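Bench checklist, two-arm station, club copy
Filled in by Xiomara, October, before the afternoon group

I typed up my scribbles so the Clilex team can read them this time. Same items as the old sheet, plus two I added at the bottom. OK means I tried it myself, LOOK means somebody needs to do something.

1. Emergency stop - OK
Pressed it with both arms parked, then again with the left one moving slowly. Both stopped. The button still turns a little on its base, so please hold the box with your other hand when you hit it.

2. Base bolts, left and right - OK
All snug. Urs had already been over them with the torque wrench and left his paint marks, which I love, because you can see at a glance if one has moved!

3. Joint cap screws - OK
I put a driver on each one and got no turn out of any of them. If you do find a loose one, tell me before you tighten it (we stripped one last spring and drilling it out ate a whole evening).

4. Cables - LOOK
The left arm's cable makes a loop up over the mat near the gripper bracket. Fine at normal reach, but I'd like it clipped a bit closer before anyone tries a wrist roll. The ones on the right arm hang down past the table edge, so watch your knees and your backpack straps. Manju has a bag of velcro ties in the second drawer.

5. Gripper fingers - OK
Opened and closed each side 10 times, no sticking. Wipe them down before you go anywhere near food, please, and again after. Frosting gets into the finger slots and then it sets like glue.

6. Tool held in gripper - LOOK
Anything pointed goes in with the arm paused. I mean paused on the screen, not just standing still! I caught two people handing tools to a live arm this month and I was not nice about it. Same thing taking it out.

7. Speed limit - OK
Still at the student setting. Leave it there for the cake task. I know the Flulloteo script runs prettier when it's fast, but you can show me pretty after the regional.

8. Arm-to-arm clearance - LOOK
This is the one that worries me. Both arms work over the same bit of mat and the script doesn't know where the other one is unless you turn on the shared zone. It was off when I sat down. Turn it on, run it once with the plate off the mat, and only then put the cake down.

9. Mat and table - OK
Mat lies flat, no curl at the corners. Table doesn't rock. Wipe up crumbs as you go or things start to slide.

10. Small parts - OK
Short sticks go back in the clear tray when you're done, including the ones that roll off behind the table. I'm still finding them from the summer session.

11. Laptop and log (new) - OK
Free space is fine. The log had 672 lines from the last practice and most of them were the same grip warning, so Edeltraud is going to raise the threshold a touch. Don't change it yourselves in the meantime, or we won't know whose number we're testing.

12. Who stands where (new) - LOOK
One person at the laptop, one at the stop button, everybody else back behind the tape. The tape is peeling and I've asked for a new roll. For the 14 of you in the afternoon group that means taking turns, sorry!

Still open: 4, 6, 8 and 12. Initial next to the number when it's done and put the sheet back on the hook.
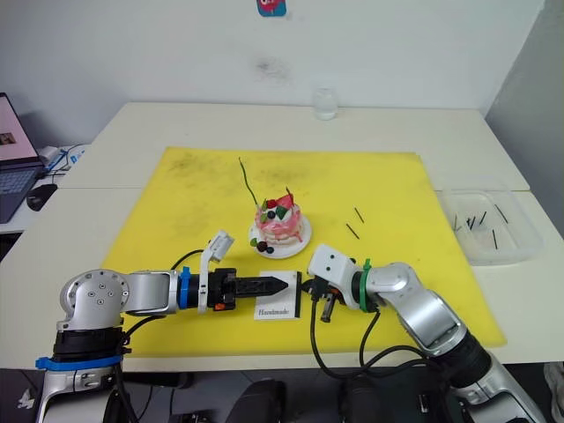

Mechthild Tanner: I can take number 8. The shared zone switches itself off whenever the Likitz controller restarts, so could we add a line to check it after every restart and not only at the start of the day? I'll bring new tape for 12 as well.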